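Derndale session, afternoon slot. Notes to self: slow down, drink water, say hi to Somtochukwu in the front row.

## Open

Good afternoon! I run post sound at Ollavgate. We're a small house, mostly indie features and short documentaries, and I want to spend this session on the part of the job I love most and almost never get asked about: the sound of clothes.

Quick show of hands. Who here cuts dialogue? Who's on set with a boom? Anybody here who has walked a cloth pass? (Wait. Look around the room. Wave at whoever has a hand up.)

## What a cloth pass is

- One person, one mic, watching the film start to finish and moving fabric along with the people on screen.
- Every sit, every reach, every coat coming off.
- It goes on its own track, very low. You'd hardly pick it out in the finished mix.
- Mute it, though, and the room goes dead. PLAY CLIP 1, kitchen argument from *Plernitz*, cloth off. Then cloth on. Don't talk over it!

Let them hear it twice if the heads are nodding. I still get a kick out of this one. Same dialogue, same room tone, and suddenly two people are standing next to each other.

## Why we need it at all

Production sound is after the words, as it should be. The lav is buried, the boom is pointed at a mouth, and then the dialogue editor cleans up whatever rustle did get through. And if there's a dub for another country, the whole production track goes away and you've got nothing under the new voices.

## Picking fabric

This is where I get carried away, so watch the clock.

Don't match the costume. Match what the costume should feel like. On *Plernitz* the father wears a beautiful wool coat and real wool gave us next to nothing on the mic. We ended up with an old canvas work jacket, washed until it went soft, and he gained 40 pounds of bad mood the moment we laid it in.

Some things I keep in the bin:

- Denim, for anybody stubborn
- Cotton shirts, the older the better
- One awful nylon windbreaker (use for 2 seconds at a time, then put it down)
- A leather glove for grabs and shoulders

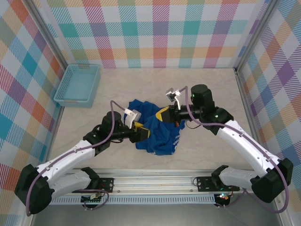
*Two arms, one blue garment.*

Grip matters as much as fabric. Bunch it up in your fists and you get a short, dry scrunch. Hold it loosely and drag your palm across and you get something closer to breathing. Try both on your own sleeve right now, go ahead, everyone. (Let the room rustle. It sounds great in here.)

## Mic and room

- Small condenser, a little off to the side, farther back than you think
- Gain will be up high, so take off your watch, empty your pockets, shut down the fridge
- Wear something quiet yourself. I do mine in a T-shirt and socks
- Perform the scene all the way through before you start fixing spots

That last one came from Ekene Iyamu, who mixed *Anozie* and sent my first reel back with the note "I can hear you chasing." He was right. I'd punched in over 500 little pieces and every one of them was in sync, and it had no life in it. We threw it out, I did the reel again in long takes, and it's still the pass I'm proudest of.

PLAY CLIP 2, the bus station scene from *Anozie*. Solo the cloth track first, then bring in feet, then everything. Ask what they noticed about the mother's scarf.

## If you have no budget

Please do it anyway! A closet, a decent mic and one evening will get you through a short. Do the close-ups first, then anything where two people touch. Skip the wide shots if you run out of time. Hugs are worth redoing until you like them.

## Questions

Likely ones:

- Libraries? Fine for crowds, rough for anyone we look at for long.
- Level in the mix? Bring it up until you notice it, then back off a touch.
- Do I do my own feet? No, and everyone is happier.

If there's time left, pass the windbreaker around.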